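Home | Notebook | Jobs | Materials | Contact

Workshop notebook — February

Kastier Bar, stage-side lightbox and menu boards

Start 7.30. Second day on the Kastier job. The client wants the sign over the stage readable from the back booths with the house lights down, and wants the drinks boards to match it. Brief is still the one from the first meeting: deep plum background, cream lettering, a bit of sparkle but nothing that throws glare into the performers' eyes.

Printed the colour strips again on the backlit film. Yesterday's plum went brown as soon as the LEDs were on behind it. Dropped the yellow and pushed the magenta, three steps. Step two is the closest to the swatch. Step three looks good on the bench but under the pink stage wash it turns to jam. Going with two. Profile saved as Kastier plum 2, please don't overwrite it.

Lettering: cap height on the stage sign is now 200 mm, up from the first layout. Had the strokes too thin on the script face and the cream was filling in at the joins. Thickened the script and opened up the loops on the K and the R. Printed one word at full size, taped it to the far wall and read it from the roller door with the lights off. Fine. The tagline below it at 90 mm is readable but only just. I'd sooner lose two words from the tagline than shrink it any more. Will put that to the client with the next proof.

Lightbox: diffuser sheet from Dinar arrived, one corner chipped but it sits under the trim. Hot spots still showing along the bottom row of LEDs. Moved the diffuser forward another 15 mm on packers and most of it went away. The left end is still brighter. Suspect the strip there is a different batch. Swap it before we close the box up.

Dimmer: ran the box at 100 per cent for an hour, then stepped down. Flicker at the bottom of the range, visible on my phone as bands. That matters, people will be filming every number. The driver is the Laxdal one we had on the shelf. Ordered the higher-frequency version. Until it comes, don't show the client the box dimmed.

Menu boards: 24 to print, A3, matt laminate both sides. First sheet silvered badly over the plum solids. Left the prints overnight to gas off and the second lot went through clean at slower speed with a bit more heat. Lesson is the same as last time — don't laminate same day on heavy solids.

Vinyl for the front window: cut and weeded the small test piece. The stars at the end of the word are too fiddly, points lifting when the tape comes off. Round the points slightly and cut again.

Still to do
— swap left LED strip
— new driver in, retest for banding
— tagline options to client
— recut window stars
— check fixing centres on the stage truss, the drawing and my site measure don't agree

Knocked off at 4.15. Box left on the bench with the face off, unplugged.
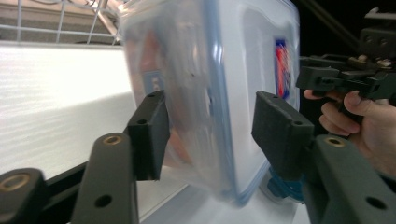 Heltholm foyer banners

Proof approved by email this afternoon. Hems and eyelets top and bottom, pole pocket no longer needed. Print after the Kastier boards are off the machine.

Recent entries
Kastier stage sign, first layouts
Backlit film test strips
Laminator roller clean
Heltholm foyer banners, site measure
Stocktake, vinyl offcuts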